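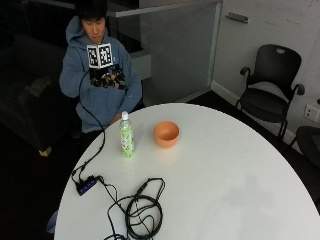
Kit Tadora nas mãos, cubo marcador no peito e o hub USB em cima da mesa.

Já perdi a conta às mensagens a perguntar se o kit Tadora serve para quem está a começar a gravar movimentos de mãos para treinar robôs. Serve! Vendemo-lo na Reklow desde outubro, eu uso-o quase todos os dias e tenho opiniões (muitas).

O Tadora é um kit de sensores de vestir. Prende-se às mãos com correias pretas, os fios passam por cima dos nós dos dedos e dos pulsos, e vai tudo dar por cabo a um hub USB. O cubo branco com os códigos a preto é o que a câmara fixa procura para saber onde está o tronco do operador. Na fotografia vai ao peito, mesmo abaixo do queixo, e é assim que eu gosto de o usar com a câmara de lado ou mais alta do que a mesa.

O que me convenceu foi o conforto. Faço sessões de 26 minutos seguidos e as correias não me apertam, coisa que não posso dizer do Oddsson antigo, que me deixava marcas até à hora do jantar. A calibração demora quase 3 minutos na primeira vez e depois o programa guarda o perfil de cada pessoa. Uma maravilha quando há gente a revezar-se!

Agora o menos bom: os cabos. O principal é comprido, dá para atravessar a mesa à vontade, mas o que sobra fica ali enrolado e mais cedo ou mais tarde alguém puxa a ponta errada. Eu prendo o rolo com uma fita de velcro (não vem na caixa, já reclamei). A versão sem fios está prometida pela Sukier, que faz a eletrónica, mas ainda não me deram data e por isso não prometo nada a ninguém.

Para as primeiras gravações, usem coisas que tenham em casa: uma garrafa de plástico com tampa de rosca, uma taça funda, e pouco mais. Mesa desimpedida, mangas onde derem jeito, e toca a gravar.

Na caixa:
Par de sensores de mão com correias ajustáveis
Cubo marcador com mola de fixação
Hub USB com luzes azuis de estado
Cabo principal de 4 metros
Bolsa de transporte

Garantia de 16 meses. Enviamos para o continente e ilhas, e ao sábado de manhã podem vir experimentar à loja, basta marcar pelo formulário. Tragam as vossas dúvidas, que eu falo disto com todo o gosto!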